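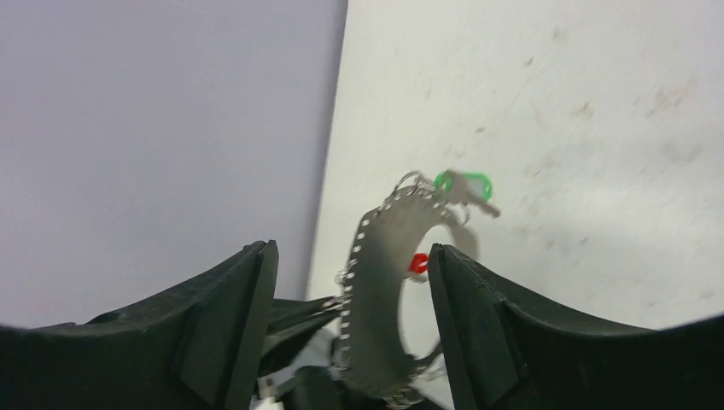 CLONBY, April – Baltazar Camacho has worked the lost property counter at the Clonby bus station for 15 years, and keys are what he gets most of. Last year 2626 items came over the counter, and 1625 of them were keys, either loose or on a ring.

"People think it must be phones," he said. "Phones get picked up the same afternoon. Somebody calls the phone and I answer it. You can't call a key."

Camacho works out of a room behind the ticket windows, with a counter in front and metal shelving along the back wall. Umbrellas go in a barrel. Gloves and hats go in bins by month. Keys get a paper tag with the route number and the time they were handed in, and then they go in a drawer.

What is on the ring matters more to him than the keys themselves. House keys look alike, and owners are bad at describing them. "They say, it's a silver one and a gold one. Well, that's half the drawer." So he asks what else is on there, and he writes that on the tag first.

Some of it is easy to put into words, like a bottle opener or a plastic dog. Some of it takes longer. One set hangs from a curved strip of thin silver-gray metal, bent like a letter C, with short bits of chain dangling from it and a cluster of split rings looped through the top end. Camacho wrote "C-shape, chains" on the tag.

"I don't know what it is," he said. "Could be off a piece of jewelry, could be off a purse. I asked two drivers and got two answers. But the owner will know. If somebody comes in and says it's a curved thing with chain on it, I'm not going to ask them a second question."

He does ask most people a second question. Anyone claiming keys has to describe the ring before he opens the drawer, and has to sign for it. He began doing it that way after a mix-up in his first year, when a man from Aststead went home with a set that belonged to a woman on the Contreras route. The man brought them back the next morning. "He'd tried every one of them in his front door," Camacho said. "He was pretty tired."

Keys are held for 30 days. After that they go to a scrap metal dealer, Falent, which sends a truck when there is enough to be worth the trip. Camacho takes the fobs and charms off first and keeps the ones that look like they might mean something to a person. Those stay in a cookie tin on the top shelf with their tags. He has no rule for how long.

Getting the fobs off is the slow part. Split rings are hard on the fingernails, and he uses a butter knife from the break room to open them. When several rings are looped together he works from the outside one in.

Asked what advice he had for riders, he thought about it for a while.

"Don't put your address on there," he said. "Put a phone number if you want. And put something on it you could tell me about. It doesn't have to be nice – a piece of red yarn is fine."

His own keys are on a plain ring with a strip of green tape around it. He has lost them once, at a grocery store.

The counter is open from 7 a.m. to 6 p.m. and is closed for half an hour at noon.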